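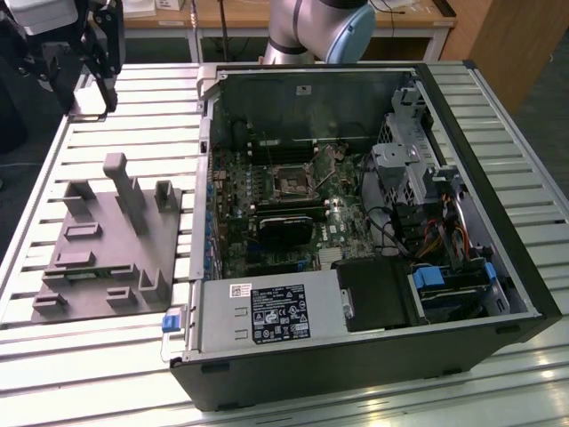
Gripper Trials, Round Two: The Desktop Tower

Well, we got to the part of the year I have been looking forward to since February! The small-parts bench has moved on from phone chargers and set-top boxes to full-size desktop computers, and the gripper comparison that Honeylyn Marquez started on a whiteboard last winter now has real numbers behind it.

For anyone who joined the list recently, the job is taking old office machines apart so the pieces can go to the right place: memory to the resale shelf, drives to the wiping station, power supplies to a separate bin. People are very good at this and also very bored by it. We want to know how much of the work an arm can take on, and which fingers it should be wearing when it does.

The tower goes on its side with the panel off, so everything the arm needs is reachable from above. Processor and cooler are out of the picture for this round. We wanted to leave heat sink paste and spring screws for later and put all our attention on the parts that slide, click or lift. That still leaves plenty: memory, the small graphics card, the hard drive with its blue tabs, and the power supply, which is the heavyweight of the group and has humbled all of us at least once.

The fingers

We compared three sets. The first is the stock pair that came with our Produm gripper, flat and hard, with a good strong squeeze. The second is the same pair with soft pads glued on, cut from a sheet of rubber by Rodel Dalisay. The third is a narrow set Rodel drew himself, with a small step near the tip so the finger can hook under an edge before it closes.

I had my money on the soft pads. They grab almost anything you point them at, and they forgive a pose that is off by a hair. For the drive they were lovely, no complaints at all. But memory is a different story, because the slots sit close together and the pads are fat. The fingers kept touching the neighboring slot on the way down, the arm felt the bump, and the controller stopped (as it should!). We lost most of an afternoon to that before Jerome Sison suggested we stop fighting it and try the narrow set.

And the narrow set was terrific. Over the whole trial we logged 1,131 grasps on all parts with all three sets, and 887 of them ended with the part in the fixture where it belonged. The stepped fingers did far better than their share, mostly on the memory and the card. Where they fell down was the power supply. There is just not enough finger there to hold something that heavy by the edges, and it tilts. The stock pair did best on that one, which surprised me, given that I had been ready to throw them in a drawer.

The fixture

I want to give the gray plate its own section, because it has turned out to be the most useful thing we printed all year. Every part has a place to go, with blocks, pegs and L-shaped brackets set up in rows, so the arm can let go of a part and we know exactly how it is sitting. If a piece ends up crooked, we can tell right away that the grasp was off, even when it felt fine to the controller. Ignacio Blackwood is on his fourth version. The early ones had holders that fit the parts so snugly that the arm could put things in and then could not pull them back out, and he has opened them up a little each time. If you want the files, write to him and he will send them along, with a long note about print settings whether you ask for it or not.

Cables

Cables are still the hard part. The power wires run right past the drive bay, in exactly the space where a finger wants to go, and they never lie the same way twice. For now a person unplugs things and tucks the loose ends aside before a run. Teodoro Macapagal has been testing a short "sweep" move, where the closed fingers push the bundle toward the side wall first and only then go for the drive. It works more often than I expected - often enough that we are going to write it into the standard routine and see how it holds up on other cases.

Controller notes, for those who like them

We ran everything on the Umia controller this time, with the force limit set at 40 newtons for the power supply and much lower for memory. Switching limits between parts used to mean stopping the program, and now it is one line in the task file. Small thing, huge relief. The old controller is still on the shelf if anyone wants to repeat the first round of tests with it.

What's next

Changing fingers by hand takes a couple of minutes and breaks up the run, so a quick-change mount is the obvious next purchase. We have two on loan to try side by side. After that I would like to get to nearly 2,000 grasps before we call the comparison done, with a few different tower models mixed in, since every maker seems to have its own idea of how a drive should come out.

If you have an old desktop with an unusual drive cage or a strange latch, we would love to have it. Strip out anything personal and drop it by the bench any morning before noon. Jerome will find room for it.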